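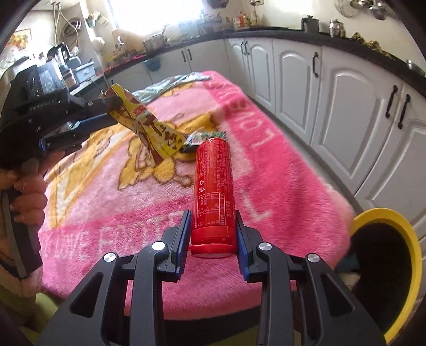 Kheri Kariuki

Rapport de projet, semestre 2 – encadrante : Ljubica Kadrić

1. Objet du travail

Le projet porte sur l'apprentissage par imitation de tâches de rangement à deux mains. Les démonstrations sont faites par une personne qui tient une pince dans chaque main, sans bras robotisé, dans des cuisines ordinaires. La question posée est la suivante : une politique entraînée sur des objets rigides reste-t-elle utilisable quand on ajoute des emballages souples ?

Les deux familles d'objets se côtoient sur la table, couverte d'une épaisse couverture rose : une boîte cylindrique rouge à couvercle en plastique entre les mâchoires de la première pince, un sachet froissé jaune et brun du côté de la seconde. La boîte garde sa forme pendant toute la prise. Le sachet se déforme, et le point de contact choisi au départ n'est plus forcément le bon quelques images plus tard.

2. Données

Nous avons enregistré 2 857 démonstrations dans 27 cuisines. Après le tri, il en reste 2 445. Les séquences écartées sont surtout des pertes de suivi de la position des pinces et des enregistrements interrompus trop tôt. Anežka Trnka a relu les cas douteux avec moi – le critère retenu est la continuité de la trajectoire, même si la prise échoue.

Les séquences sont découpées et annotées avec Niltarik, l'outil interne du laboratoire. Chaque segment porte une seule étiquette : approche, fermeture, transport ou dépose.

3. Résultats

Sur les objets rigides seuls, la politique de référence réussit 99 essais sur 120. Avec les sachets, elle ferme souvent trop haut, là où l'emballage est plat, et l'objet glisse pendant le transport. L'ajout des démonstrations souples corrige une bonne partie de ces échecs sans dégrader les prises rigides.

Le passage d'une main à l'autre reste le point faible. Les deux pinces se masquent mutuellement et l'estimation de l'ouverture devient bruitée. Un essai avec les deux vues en entrée est prévu en July – juillet – sur le banc Dimevero.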